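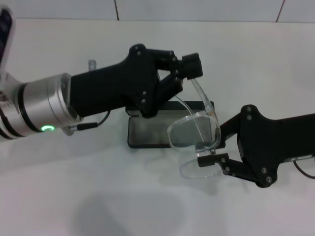
Putting a pair of glasses away

Most people can put a pair of safety glasses into a case while talking about something else. At Kondel, a small automation firm on the Catlow trading estate, it takes up a good part of the working day.

The firm teaches two-armed robots to do bench jobs: packing kits, sorting fittings, closing boxes. It writes very little code to do it. An operator works the arms by remote control, does the job over and over, and the recordings are used to train the software that will later run the arms alone. The glasses job came from a customer in Deltdale that issues protective eyewear to visitors and gets it back in heaps at the end of each shift. The customer wants it cased and stacked by morning.

On the afternoon I visited, the operator sat at the control desk with a handle in each hand. Whatever her hands did, the arms did a moment later. She had been at it since before lunch and was good at it, and it was still slow. The left arm holds the glasses by one of the side arms, up in the air over the open case. The right gripper comes in and takes hold of the lens. With two grips on them the glasses can be turned, and if they are turned well they go down into the case the right way up.

There are plenty of ways to go wrong. Clear plastic is hard for cameras, which pick up a bright line along a rim and not much else. It also bends. If the two arms pull apart by even a small amount the glasses flex and then spring out of the grip. The operator can't feel this through the handles. She watches for the plastic to bow and eases off.

"You learn to look at the edge of it and ignore the rest," she told me. "My first week I was staring at the fingers the whole time and I dropped everything."

Before the desk was fitted, Kondel did its teaching by hand. Someone stood next to the robot, took hold of an arm and pushed it through the movement while the joints recorded where they had been. For a single arm doing a simple job the engineers still prefer this. It is quick to set up and a new starter can do it on the first morning. With two arms it is awkward, as one person has to shift both at once and ends up leaning over the table, in full view of the cameras. The handles put the person out of the way.

A good recording of the glasses job lasts under 60 seconds. Each one is watched back by somebody other than the person who made it, and given a mark from one to three. Threes go straight in. Twos are kept if there is something useful in them, such as a slip that was caught and put right. Ones are thrown away. The engineers used to throw the twos away as well, and found that the robot had no idea what to do when its grip moved. It had only been shown jobs where nothing slipped.

Sessions are limited to two hours, after a run of poor recordings was traced to tired operators. The case is moved a little between attempts so that the robot doesn't learn one spot on the table. Operators also swap over during the day, because people have habits. One of them always turns the glasses clockwise. Another brings the right arm in low.

The software for the job is on its seventh version. It is run each evening on the bench, with an engineer standing by the stop button. Picking the glasses up is mostly fine now. Passing them between the arms is less so, and closing the lid has been left for later.

The other half of the project is with Kovalchuk, the workshop that makes the gripper fingers. It has been asked for a softer pad that holds smooth plastic without marking it. The first set is due in November, and when it arrives some of the recordings will have to be made again.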